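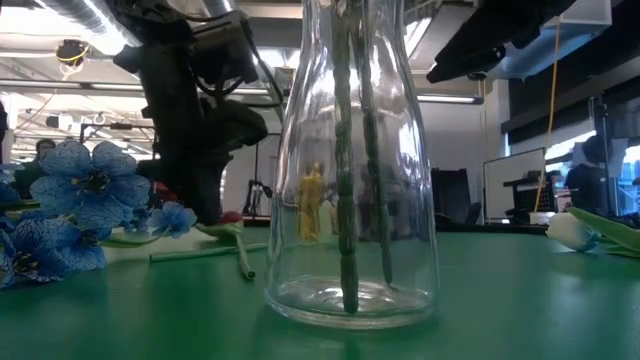

**How do I keep artificial flowers from sliding and turning inside a tall clear vase with a narrow neck?**

*asked by Tyyne Juntunen*

Hold the stems at two heights, once at the neck and once at the bottom. A stem which is held only at the neck can swing below, and a stem which only stands on the glass can turn around when the flower head is heavy. In a clear vase you do this with the shape of the stems themselves, so that there is nothing ugly to see through the glass.

I will explain how I do it. I have made table flowers for the dining room of a small guesthouse, Vusmont, for 12 years, and for most of this time they have been artificial, since the room is dark and real ones did not last.

**Before you put anything in**

Wash the vase inside and let it dry completely. With real flowers the water hides many things. With artificial ones, every spot on the glass can be seen, and a drop of water left at the bottom can make the wire in the stem rust. If your brush does not go through the neck, put in a spoon of uncooked rice with a little warm water and soap, and turn the vase in circles.

Then lay all the flowers on the table, next to the vase, with the heads on one side. I make this step even when I am in a hurry. You can see which stems are long, which are straight, and which were bent in the box.

**Length**

Do not cut yet. Hold the flower outside of the vase, with the end of the stem at the level of the inside bottom, and look where the head comes. Many vases have a thick bottom, and the stem stands higher than you think. If your vase is 60 cm tall, a short stem will simply disappear in it, and you will need to make it longer with a piece of wire and green tape.

For the tall ones, I like that the head is above the rim by a little more than half of the height of the vase. This is a matter of taste. On a dining table it must be lower, or the guests cannot see each other.

Cut with a wire cutter, not with kitchen scissors. I destroyed good scissors in this way. If the end is sharp, bend the last bit back on itself, so it will not scratch the glass.

**The order**

1. Start with the two strongest stems. Put them in so that they cross below the neck, and let the ends touch the glass on opposite sides of the bottom.
2. Put the next stems through the crossing. They will lock with the first ones.
3. Add the heavy heads now. Turn each one until it stays by itself. If it wants to fall forward, bend the stem softly at the place where it meets the rim.
4. Put the small flowers and buds last. They fill the neck and press everything together.

Big leaves should stay above the rim. When you push a tulip with its leaves into a narrow neck, the leaves fold, and after one month they have a line that does not go out anymore. Bend the leaves to the outside first, or remove the lowest one if it comes off easily.

**If it still turns**

Make a small ring from clear floral tape around the stems, exactly where the neck is the narrowest. Two turns of tape are usually enough. You can also use the clear rubber bands for hair. From outside it is almost invisible.

I do not recommend hot glue on the glass. It comes off in one piece some day, and the flowers come with it.

— **Veikko Laitinen**

---

Just put stones in the bottom. Glass pebbles, sand, anything. Problem solved.

— **Luuk Michiels**

> Stones work well in a wide vase, but please lay the vase on its side and let them slide in slowly. I broke the bottom of one by dropping them from the top. Also they hold only the lower end, so with a long neck the heads can still turn.
> — Veikko Laitinen

> ok fair, mine is a short one
> — Luuk Michiels

---

I agree with the crossing of the stems. I want to add something about the choice of the flowers, which for me was the bigger part of the problem.

I had a tall vase and I bought for it only flowers with large open heads. All the weight was on the top, and whatever I did, they turned their faces to the wall. Then I mixed them with closed flowers, like tulips, and with thin branches of buds. The closed ones are narrow and can stand straight in the middle. The open ones can lean out at the rim, lower, where their weight does not matter so much. Since then I have no trouble.

About colors, if it is interesting for you: blue artificial flowers are difficult in the evening. Under a yellow lamp they become gray. I put white ones beside them and it looks much better. One small red thing is enough for me, with more it begins to look like a flag.

Some other small things that I learned:

- The stems come very straight from the shop. Real stems are never like this. Bend each one a little over your thumb, all along, not in one point.
- In a clear vase the stems are half of what people look at. Choose ones with a nice surface and a dark green color. The bright, smooth plastic ones look cheap through the glass, so I keep those for my ceramic vase, the gray one from Ramberg.
- If you want to put some water in for a more real look, first ask in the shop if the stems are closed at the end. Mine were not, and the water became brown.
- For dust, use a hair dryer on cold air and a soft paint brush. Hold the stem near the head when you do it. I do this each January when the Christmas things go away, and again in summer.

If a flower head comes off from the stem, it is normally only pushed on. Push it back with a small drop of fabric glue and leave it lying down for the night.

— **Ismail Amrani**

> Thank you both. I tried the crossing this morning and the tall ones are standing. The open flowers were still turning a little, so I made the ring with tape and now they stay. I had to take everything out again one time, as I had started with the small buds and there was no place left in the neck.
>
> I have one more thing to ask. My stems are too thick for my wire cutter, it only makes a mark. Should I bend them until they break?
> — Tyyne Juntunen

> Yes, you can, but make the mark all the way around first, and then bend at the mark, forward and back, several times. Wear gloves. The plastic sometimes stays connected after the wire is broken, and you can cut it with a knife. For very thick ones I borrow the bolt cutter from my neighbor.
> — Veikko Laitinen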